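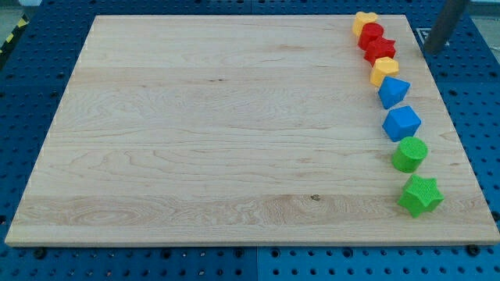 보도자료
배포: 2023년 7월
배포처: 줌스카(Jumska) 건축보존사업부
즉시 보도 가능

줌스카, 프로서로 저택 본채 목구조 보수 및 이전 부속동 재조립 완료
28개월간의 공사 종료, 실측 도면과 부재 기록 일체를 제타르 기록보관소에 이관

[제타르] 건축 보존 전문기업 줌스카(Jumska)는 제타르(Jetard) 외곽에 있는 프로서로 저택(Prothero House)의 목구조 보수공사를 마치고 준공 서류를 소유 재단에 인계했다고 밝혔다. 공사 기간은 28개월이며, 공사 범위는 본채의 기초와 바닥틀, 지붕틀, 그리고 과거 도로 확장으로 부지 안쪽에 옮겨졌던 부엌동의 해체와 재조립이다.

프로서로 저택은 중앙 복도를 사이에 두고 방이 좌우로 배치된 2층 목조 주택이다. 초기 건물은 농장주 일가의 주거로 지어졌고, 이후 동쪽 날개채와 후면 툇마루가 차례로 덧붙었다. 농장 경영이 중단된 뒤에는 소작 농가의 숙소와 곡물 창고로 나누어 쓰였으며, 이 시기에 1층 칸막이벽 일부가 철거되고 벽난로 개구부가 막혔다. 소유 재단이 건물을 인수했을 당시 동쪽 날개채의 토대는 지면과 직접 닿아 있었고, 복도 바닥은 중앙부가 처진 상태였다.

사전 조사

조사는 두 차례로 나누어 시행했다. 1차 조사에서는 육안 관찰과 타진, 저항 천공 측정으로 부재별 손상 정도를 분류했다. 2차 조사는 마감재를 부분 해체한 후 진행했으며, 벽체 내부의 맞춤과 이음 형식, 도구 흔적, 못의 종류를 기록했다. 못은 단조품, 재단품, 철선 가공품이 혼재되어 있었고, 그 분포는 날개채와 본채의 증축 순서를 판단하는 근거로 쓰였다.

연륜연대 분석용 시료는 수피 쪽 변재가 남아 있는 부재에서만 채취했다. 시료 채취공은 동일 수종의 나무 마개로 메우고 위치를 도면에 표시했다. 본채 마루 장선과 동쪽 날개채 장선은 벌채 시기가 서로 다른 것으로 판정되었다. 날개채에 사용된 부재 가운데 일부에는 용도가 맞지 않는 장부 구멍이 남아 있어, 철거된 다른 건물에서 가져온 재사용재로 분류했다. 원래 건물이 무엇이었는지는 확인되지 않았다.

구조 변위는 계측 시스템 트라케오(Trakeo)로 공사 전 구간에 걸쳐 기록했다. 경사계와 균열 변위계는 굴뚝 기단, 복도 양측 내력벽, 동쪽 날개채 접합부에 설치했다. 계측값은 양중 작업 중 작업 중지 여부를 결정하는 기준으로 사용했고, 굴뚝 기단에서 기준치에 근접한 값이 나타난 구간에서는 인상 속도를 낮추고 받침을 추가했다.

본채 보수

보수 대상으로 확정된 부재는 모두 106점이다. 손상이 단부에 한정된 부재는 썩은 부분만 절단하고 동일 수종의 신재를 이어 붙였다. 이음은 하중 조건에 따라 엇걸이 이음과 반턱 이음을 적용했으며, 단면 결손이 커서 이음으로 내력을 확보할 수 없는 부재만 전체 교체했다. 신재에는 노출되지 않는 면에 시공 연도를 낙인으로 표시해 이후 조사에서 원부재와 구분되도록 했다.

기초는 벽돌 독립기둥을 보강하는 방식으로 처리했다. 기존 줄눈은 석회 모르타르로 확인되어 시멘트계 재료로 덧바른 후대 줄눈을 걷어내고 석회계 배합으로 다시 채웠다. 토대와 벽돌 사이에는 방습층을 두었다. 마루 밑 환기구는 후대에 막힌 것을 원래 위치에서 다시 열었고, 건물 주변 지반은 바깥쪽으로 물이 흐르도록 경사를 조정했다.

마루널은 들어내기 전에 방별로 번호를 매기고 뒷면의 톱 자국까지 촬영했다. 재설치할 때에는 원래 순서와 방향을 따랐다. 표면 연마는 하지 않았으며, 후대에 칠한 도막도 층위 시편을 확보한 구역 외에는 제거하지 않았다. 복도 바닥의 처짐은 완전히 수평으로 되돌리지 않고 문틀과 계단 난간의 맞춤이 유지되는 범위까지만 교정했다.

줌스카의 목구조 책임기술자 파비안 단처(Fabian Danzer)는 “계단실이 이미 처진 바닥에 맞추어 한 차례 고쳐진 상태였다. 바닥을 전부 들어 올리면 계단 쪽 부재를 새로 깎아야 했고, 그렇게 없어지는 원재료의 양이 설계 허용 범위를 넘었다”고 말했다.

부엌동 재조립

부엌동은 본채 뒤편에 독립해 있던 건물로, 이전 당시 굴뚝이 철거되고 벽체만 옮겨졌다. 이번 공사에서는 벽체와 지붕틀을 해체해 보수한 뒤 시굴에서 확인된 원래 기초 위에 다시 세웠다. 굴뚝은 복원하지 않았다. 상부 형태를 입증할 도면이나 사진이 발견되지 않았으므로 기단부까지만 정비하고 지붕의 개구부는 탈착 가능한 판재로 마감했다.

다락 공간에서는 수면 공간으로 쓰인 흔적이 조사되었다. 사다리를 걸었던 홈과 벽면의 회칠층, 반복해 박은 걸이못 자국이 이에 해당한다. 농장의 재산 목록에는 부엌에서 일한 노예들의 이름이 성 없이 기재되어 있으며, 재단은 이 목록과 교회 세례 기록을 대조하는 작업을 별도로 진행하고 있다. 회칠층은 접착 보강만 하고 현 상태로 두었다.

문헌 조사를 담당한 건축사가 스벤드 햘타도티르(Svend Hjaltadóttir)는 “이 건물에 관한 종전 서술은 본채 가족의 편지에 의존했다. 부엌동과 밭 쪽 건물에 관한 내용은 회계 장부와 재산 목록에 흩어져 있고, 장부의 연도와 건물의 증축 순서가 맞지 않는 부분이 아직 남아 있다”고 설명했다. 해당 불일치는 최종 보고서의 미해결 항목에 수록되었다.

기록 이관 및 향후 관리

이관 자료는 보수 전후 실측 도면, 부재별 조사 카드, 도막 분석 결과, 계측 원자료, 시굴 보고서로 구성된다. 자료는 지난 6월 검수를 거쳤으며 제타르 기록보관소에서 열람 신청을 받는다. 도막 시편과 교체된 원부재 단부는 저택 내 보관실에 두고, 반출은 재단의 서면 승인을 받도록 했다.

트라케오 계측 장비 중 굴뚝 기단과 날개채 접합부의 센서는 철거하지 않고 유지한다. 마루 밑 함수율 측정점도 존치하며, 측정 주기는 계절별 변동을 확인한 뒤 조정할 예정이다. 동쪽 날개채의 창호와 후면 툇마루는 이번 계약 범위에 포함되지 않았다. 두 부분에는 임시 보양을 해 두었고 보수 시기는 정해지지 않았다.

저택 내부의 일반 공개 일정은 재단이 별도로 공지한다. 취재를 위한 내부 출입은 사전 신청이 필요하며, 부엌동 다락은 하중 제한에 따라 출입 인원이 제한된다.

줌스카 소개
줌스카는 목조 및 조적조 역사 건축물의 조사, 보수 설계, 시공을 수행하는 건축 보존 기업이다.

문의
줌스카 건축보존사업부 홍보 담당
도면 및 현장 사진은 요청 시 제공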